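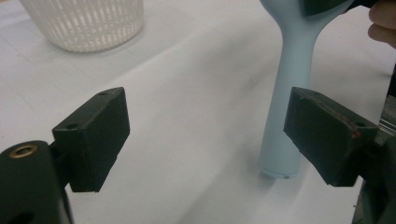 Ingvar Nørgaard wrote to me after my last post and asked whether you can run a hand-held gripper demo at an open day without a line out the door and a bored crowd at the back. Yes, you can! I've done it twice now at Drinska, once in February and once just recently, and the second time went a whole lot better than the first. So I'm writing down how I set it up, mostly for Ingvar but also for anybody else who got handed the job.

Start with the table. I cover mine with something plain and white, and I don't fuss over the creases. Visitors can see the fingers close on a thing much better when there's no busy pattern behind it. Leave the table clear except for the piece you're working with and one container to put it in (a slotted basket is fine, a box is fine too).

Next, pick your objects. Go for light plastic stuff with a waist or a narrow part, something the fingers can get hold of. My first time I brought a glass jar and a bag of marbles, and I spent the afternoon on my knees under the table. Learn from that.

Before the doors open, do this:

1. Check the screws on both fingers. Snug, not cranked down.
2. Open and close the gripper a few times and listen for scraping.
3. Wipe the inside faces of the fingers with a dry cloth.
4. Do one full pick and place yourself, start to finish.
5. Record a short clip and play it back, so you know the camera is really saving.

Now the people part, and this is where I messed up in February. I talked for 17 minutes before anybody got to touch anything. Kids were lying on the floor. Now I talk for 2, tops, and then somebody gets the gripper in their hand. Everything else I say while they're trying it – they listen way better when they're busy.

Have the visitor come at the object slowly from the side, stop with the fingers open around it, and only then squeeze. Most folks squeeze too early and knock the thing over. Let them! Stand it back up and say "again." If somebody is really struggling, steady the top of the object with your own fingers for the first try, then let go for the second.

Give each person 55 seconds and set a timer with a nice loud beep. It sounds mean, but the line moves and they can always get back in it. Salamatu Nwankwo ran the timer for me and she was much stricter than I would have been, bless her.

If you want to show the recordings too, put the screen off to the side, facing the line. We called ours Tita (long story) and people waiting their turn loved watching the last person's try from the gripper's point of view.

When you pack up, the fingers come off first and go in their own bag. Charge everything that night, even if you're beat. And Ingvar, bring a second extension cord, the one in the hall at Drinska doesn't reach.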